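The man from De Haan said the water under Ferton would cure anything, and then he asked for 300 dollars.

My sister paid. I drove her there in November because her car had no heat, and because I wanted to see what kind of person sells water in a town with a river running through the middle of it. He turned out to be tidy and polite. He had a folder. He had a map of the spring with a blue line drawn under the old mill, straight as a ruler, and I asked him who had drawn the line.

"It's from the survey," he said.

"Whose survey?"

"The Vollier survey."

My sister gave me the look she used to give me in church.

I looked up Vollier that night at her kitchen table. There was a Vollier that sold pumps and a Vollier that bred sheep. I read both pages out loud while she washed the dishes. She said a survey could be private. I said so could a lie, and she turned the faucet up.

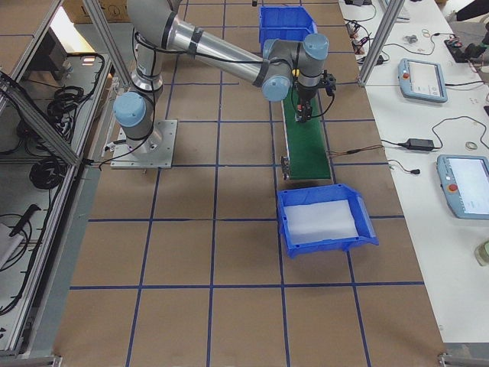 She drank one glass in the morning and one before bed. It came in plain jugs with a paper label, and it tasted like the water at our grandmother's house, meaning it tasted like pipe. By the second week she was sleeping better. She told me this on the phone at six in the morning, so I had my own view of how well she was sleeping.

"You could just be happy for me," she said.

"I am happy for you. I'd be happy for you for free."

She hung up. I sat on the edge of the bed and felt clever for maybe a minute.

Her hands had been bad for 12 years. I should say that. On cold days she couldn't button a coat, and I'd seen her stand in a parking lot holding her keys out to a stranger. The doctors had given her pills, then other pills, then a leaflet about stretching. None of them had a folder, and none of them had sat down.

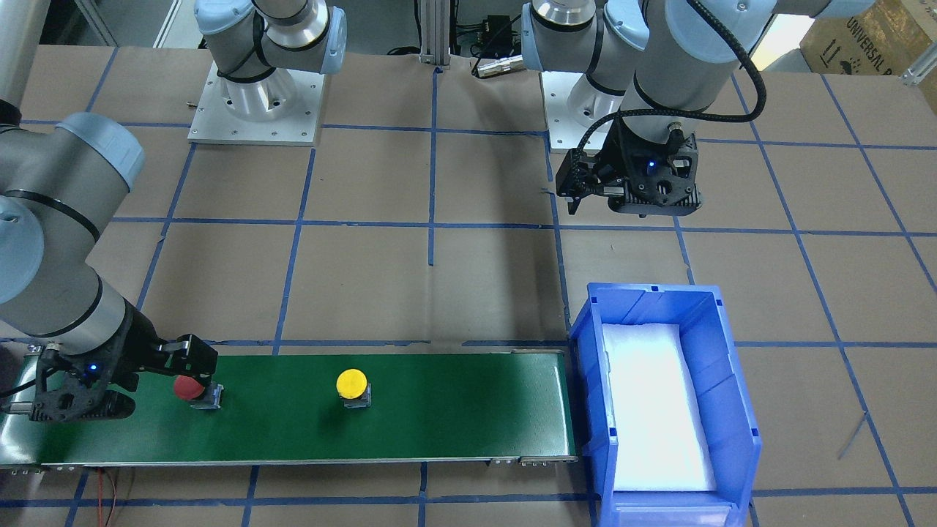

I went back to Ferton without telling her. The mill was locked, so I walked around the side, through wet weeds, looking for a spring. I found a hose. It was green and ordinary and it ran from a tap on the wall to a tank with Tilteck stamped on the lid, and I took a picture of it with my phone. I took a picture of the tap too. I was very pleased the whole way home.

She was on the porch when I pulled in, shelling beans into a pot. It was cold out. I stayed in the car with the engine off and watched her split a pod with her thumb, drop the beans, and reach for the next one.

It could have been a good day. She'd had good days before the water, and she'd had them before the pills. I knew all that, and I still believe it.

"You're letting the dark in," she called, which was a thing our mother said and never made sense.

I got out. There were seven jugs lined up by the door, six of them empty.

"He's coming by at four," she said. "It's 39 for the refill, if you pick up your own."

"Is that a good price?"

"You tell me. You're the one who looks things up."

The phone was in my coat pocket. I kept my hand on it for a while, then I sat down on the step and she passed me some beans.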